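Brorari Seminar in the Study of Religion
Minutes of the planning meeting held on August 20, 2023

Present: convenor, secretary, programme lead, web editor, two postgraduate members, the representative of the Nirari Reading Group.
Apologies: the librarian at Jiltach; one postgraduate member.

1. Minutes of the last meeting

The minutes of the June meeting were agreed with one correction. Under item 4, "comparative mysticism" should read "comparative monasticism". The secretary will correct the copy on the website.

2. Matters arising

2.1 The recordings of the spring talks have been edited, apart from the talk on pilgrimage and debt, where the sound is poor for the first 13 minutes. The speaker has been asked for a written version of the opening.

2.2 The reading list for the autumn is still missing two items. Both are out of print. Jiltach library holds one and will scan the chapter we need.

2.3 The question of whether to pay speakers' rail fares in advance was carried over again. The convenor will bring a proposal to the next meeting.
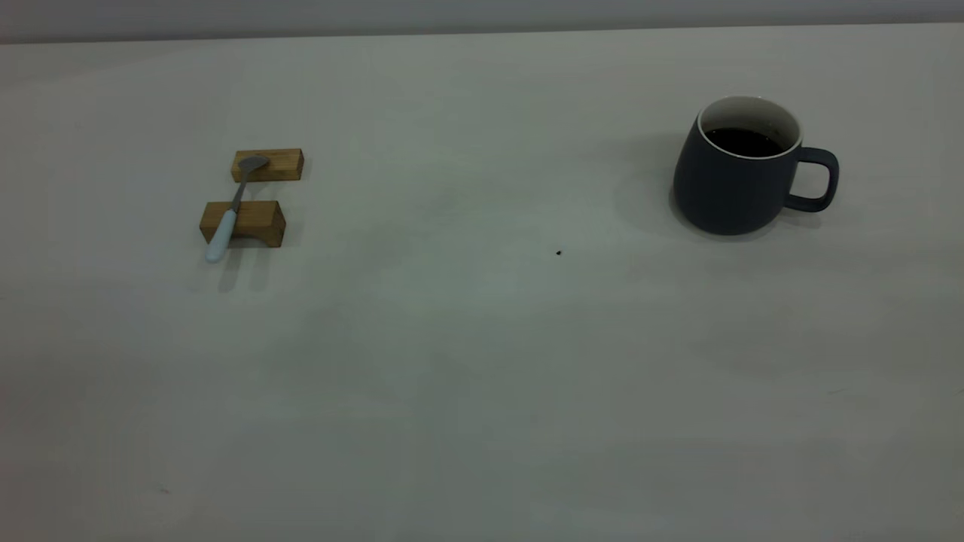
3. Autumn programme

3.1 The theme was confirmed as "Silence and Instruction". The programme lead reported that four of the six sessions have a speaker. The second session, on silence in village ritual, is now a joint one with the Nirari Reading Group, who will circulate a short text beforehand.

3.2 There was a long discussion of the fifth session. The programme lead would like a philosopher to respond to the historical papers. One postgraduate member thought this would repeat last year, when the response took up most of the time and the speakers had little chance to answer. It was agreed to invite a respondent but to hold the response to ten minutes, and to send it to the speakers beforehand.

3.3 The representative of the Nirari Reading Group asked whether sessions could start half an hour later, as several of their members teach until five. Agreed for the joint session only.

3.4 The sixth session has no speaker. Suggestions to the programme lead by email.

4. Zaki Lecture

4.1 The lecture hall holds 98. Last year every place was booked and a number of people who had booked did not come. It was agreed to keep a waiting list this year and to release unclaimed places five minutes before the start.

4.2 The title is not yet fixed. The speaker has offered either a lecture on translation and untranslatable terms in devotional poetry, or one on the history of the word "experience" in the study of religion. The meeting preferred the second. The convenor noted that it fits less well with the autumn theme, and the speaker should be told that the final choice is theirs.

4.3 There will be no printed programme. A single sheet with the abstract will be left at the door, 80 copies.
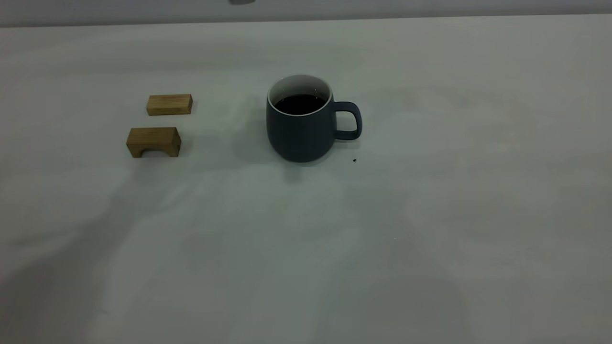
Minutes taken by the Secretary, Brorari Seminar
Filed under: Minutes, Autumn programme

5. Working papers

5.1 The web editor reported that Working Paper 2 is ready to go up. The author has asked for the footnotes to be kept as footnotes and not moved to the end. Agreed.

5.2 One paper has been withdrawn by its author, who wishes to send it to a journal. The abstract will stay on the site with a note.

5.3 The meeting considered whether working papers should be read by someone outside the seminar before they go up. Views differed. The convenor felt that outside reading would slow things down and that the papers are meant to be early drafts. The postgraduate members said they would welcome the comments. It was agreed that authors may ask for an outside reader if they want one.

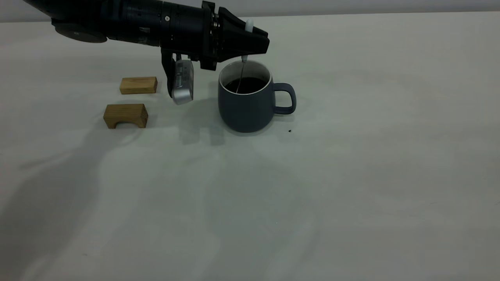 5.4 House style: "the sacred" without a capital, unless quoting. Dates of thinkers to be given at first mention only.

6. Reading group on method

6.1 The group finished its book in June and would like to read something shorter next. Three titles were put forward. The postgraduate members will run a poll and report the result by email.

6.2 The room at Jiltach is free for the whole term. Key to be signed for at the front desk.

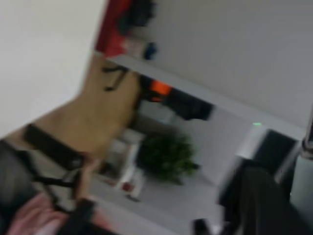 7. Any other business

7.1 The mailing list contains many old addresses. The secretary will write to all members asking them to confirm, and will remove those who do not reply by the end of term.

7.2 The Nirari Reading Group is compiling a glossary of terms for new members and would be glad of short entries, up to 150 words each. "Belief", "rite" and "tradition" are taken.

8. Next meeting

To be held at Jiltach in the week before the first session. The secretary will circulate a date. Items for the agenda to the secretary.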